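Polico sets out new care routine for the Flellel bottle-picking cell

Polico has published the set-up and care routine for its Flellel cell, the single-arm picking station that fills drinks orders at the Kivumell grocery depot. The routine took effect in March and replaces the service sheet supplied with the first machine.

The cell handles 112 drinks lines, most of them in plastic bottles. Its two-finger gripper takes each bottle from a sloped rack and stands it in an order basket. Under the old sheet the finger pads were changed only when they split. They are now changed every 39 hours of running, and the arm is sent back to its zero position before the first pick with new pads.

Grip settings are now entered by bottle shape. A slim bottle and a slightly taller one may carry much the same label, and the cell had been treating such pairs as one product. Depot staff enter the height, the cap width and the point where the fingers should close. Polico used hand picking in shops as its guide when writing the basket settings. 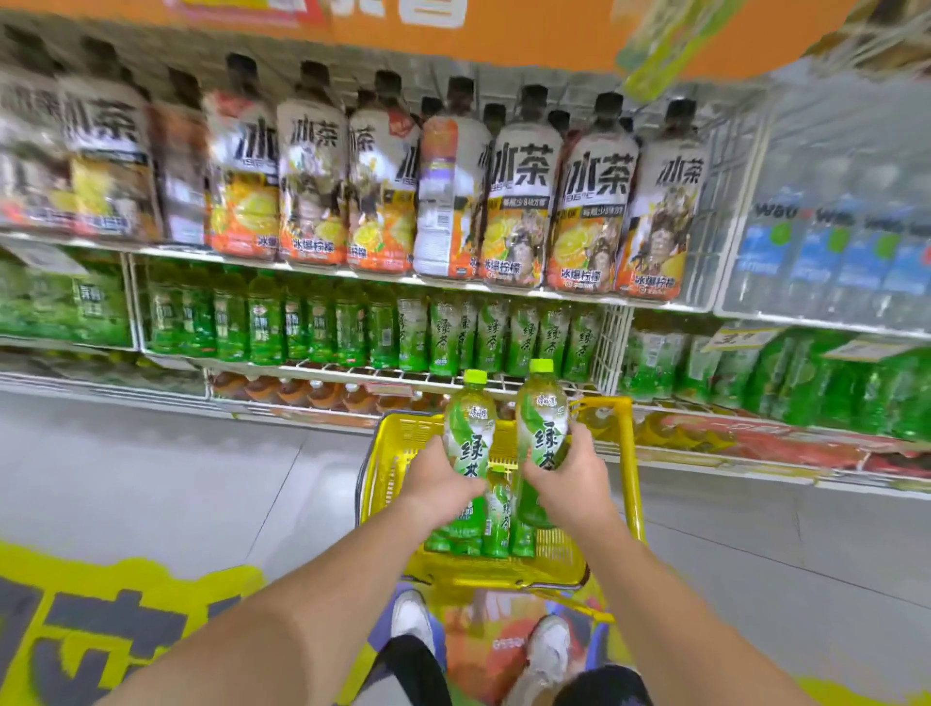
Picking green tea by hand into a yellow basket in a supermarket drink aisle.

The lowering speed has been reduced for the last part of the drop, when bottles are already lying in the basket. If the arm meets resistance early it stops, lifts and waits for an operator — it does not try again by itself.

Daily care takes one person. The rack rollers are wiped, the camera window is cleaned with a dry cloth and the air line is checked at both joints. Gauthier, which supplies the gripper, holds spare pads and finger springs for the depot and will replace a worn gripper body within 2 working days.

The full routine is in service note 483, available to Flellel operators from the Polico parts desk. Cells already in use need no new hardware. The grip settings can be loaded from the operator panel with the arm parked and the guard door shut.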